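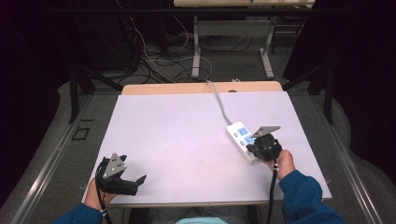 The strip on the big table, lead going over the far side.

Fixing a three-way extension to a work table, and tidying what's on the floor

Workshops and Work Rooms > Benches, tables and storage

Geum
Posts: 396

I've got a table with a light wood top and a pale board laid over it to save the surface. The board doesn't quite reach the back so there's a strip of wood showing along the far edge. I don't mind that.

The power comes from a white three-way extension with light blue sockets and buttons, one button beside each socket. At the moment it sits loose on the right-hand side of the board and the lead goes over the far edge. It slides when I plug anything in, and it takes up the part of the table I'd most like to have free.

Two questions.

1. Where would you fix it? On top at the back, on the edge, or underneath?
2. What do you do with the cables behind? There are black ones and white ones all across the carpet and I can't tell which is which without pulling.

I'd like to do both jobs in one go. I have a drill, a box of mixed screws and an afternoon.

moth_and_rust
Posts: 1,958

Underneath, every time. Screw it to the underside near the front edge and you can reach the buttons with your fingertips. Top stays clear.

For the floor, put a tray under the table at the back and lift everything into it. Wire basket type, the longest you can get.

Getum
Posts: 29

I wouldn't go underneath if you use the buttons a lot. I did that on my sewing table and could never remember which button was which by feel. I turned the wrong one off twice in the first week and lost what I had on the computer the second time. Mine is now on the top along the back edge and I can see it.

moth_and_rust

You get used to it. Put a blob of nail varnish on the one you mustn't touch.

Getum

I did get used to it, I just didn't like it. There's crumbs and dust to think about the other way up as well, I'll give you that. But I'd still have it where I can see it.

Prasham Sheds
Posts: 2

Is there any way of hanging it built in? Some have keyhole slots in the back and some have nothing at all, and it makes a difference to what you can do.

Geum

Had a proper look at it this morning. There's a little tab sticking out at the end away from the lead, with an oblong hole through it. I'd never paid it any attention. I haven't found slots on the back, but the label covers a fair bit of it and I haven't peeled that off.

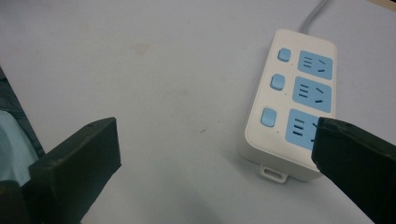 So I could put one screw through the tab, but then only that end is held and the lead end would be free to swing about. Would a clip over the body do for the other end? I don't want to put a screw through the casing, obviously.

The sockets are the sort that take several kinds of plug, which is handy for me as I have a couple of things with foreign plugs on. I don't want to swap it for another if I can help it.

moth_and_rust

Definitely don't screw through the casing.

The tab is for hanging it up on a hook, I'd say. If you fix it flat you want something holding the body at both ends. Wide hook and loop strap, two lengths of it, screwed to the wood first and then wrapped round. You can take it off again to clean.

Tarcísio Queiroz
Posts: 396

I would be more interested in the sockets than in the screws. Those that take several sorts of plug don't always grip all of them well. Try each plug you mean to use and see if it sits firmly. If one is slack, find a proper adaptor or have the plug changed. And if you're in the UK, check what fuse there is between it and the wall, and where.

I'm not against them. I used one for years when I was moving between countries. I would not leave a heater on one.

Getum

Agree about the heater.

moth_and_rust

I'm a bit firmer than that. I wouldn't have one on a permanent fixing at all. Fine in a suitcase. If it's going on a table for good, buy a decent one with proper 13 amp sockets, and put adaptors on the couple of odd plugs. Then you've got a shuttered socket and a fuse in every plug.

Tarcísio Queiroz

That is the tidy answer, yes. But an adaptor sticks out a long way and on a strip with the sockets close together it can cover the next one. I'd measure before buying.

Geum

No heater. It's a desk lamp, a charger and whatever I'm working on. The radiator does the room.

I take the point about the fuse. I'll look tonight. If I end up replacing it, the fixing question is the same, so I'd still like to hear where people put theirs.

Prasham Sheds

On the far edge, facing back towards you, on a bit of batten. You screw the batten to the table along the back and strap the strip to the front face of the batten. The buttons face you and nothing can be spilled straight down into the sockets. In your case you've got that bit of bare wood behind the board, so the batten could go there and you'd still be able to lift the board off.

Getum

That's better than mine. How high is your batten?

Prasham Sheds

As high as the strip is wide and a bit over. Mine's an offcut of skirting, turned round so the plain side shows.

Skudura
Posts: 29

On the floor cables, before you buy any sort of tray, unplug the lot and lay them out. When I did it in December I had four that weren't connected to anything at either end. They'd been there since the room was decorated.

Then label both ends. Masking tape folded over on itself and a biro is good enough. I bought the printed kind and the glue let go in the summer.

Then, in this order:
Longest leads first, along the back, close to the table legs.
Mains on one side, everything else on the other, as far as you can.
Spare length folded in a loose figure of eight and strapped. Don't coil it tight.
Nothing across the bit of carpet where you walk.

If it has to cross where you walk, use a rubber cover strip.

moth_and_rust

Still say tray. If you leave them along the legs on carpet you'll be picking fluff out of them for ever, and you can't get the hoover in.

Skudura

A tray's fine if the table never moves. Mine gets pulled out from the wall most months and a tray full of cables is a nuisance then. I'd sooner strap them to the leg on one side and have one lead running to the wall.

moth_and_rust

One lead to the wall I agree with. The tray hangs off the table though, so it moves with it. I don't see the trouble.

Skudura

The trouble is everything that goes from the tray to something else in the room. Depends what Geum's got. Is it one table or are there others being fed from the same place?

Geum

There's a second table further back, same sort of light top, grey metal legs. It has its own bits and pieces and some of those cables wander over towards it. So I think Skudura's way for the ones that go between, and perhaps a short tray under the first table for the mains side only.

Checked the fuse. It's in the plug at the wall end and it's a 13. Two of my plugs sit firmly. The third, a round two-pin one, wobbles if I breathe on it.

Tarcísio Queiroz

Then don't use the third one like that. What is it on?

Geum

An old soldering station. It's unplugged now and it's staying unplugged until I've sorted it out.

Tarcísio Queiroz

Good. There are converter plugs that close round a two-pin plug and are held with a screw, with a fuse inside. Buy one of those for it. It is bulky but with the soldering station in the end socket it ought to clear the others.

Getum

If you're still after hook and loop, the stuff sold for tying up garden canes is the same thing in green and usually cheaper. Get the wide one.

Geum

Ordered the converter plug and found a length of planed softwood in the garage that will do for the batten. I'm going to offer it up at the back with clamps first and live with it for a few days before I drill anything. Moth, if I hate it I'll try yours underneath.

moth_and_rust

You'll be underneath by Christmas.

Prasham Sheds

Pilot holes, by the way. I split my first offcut.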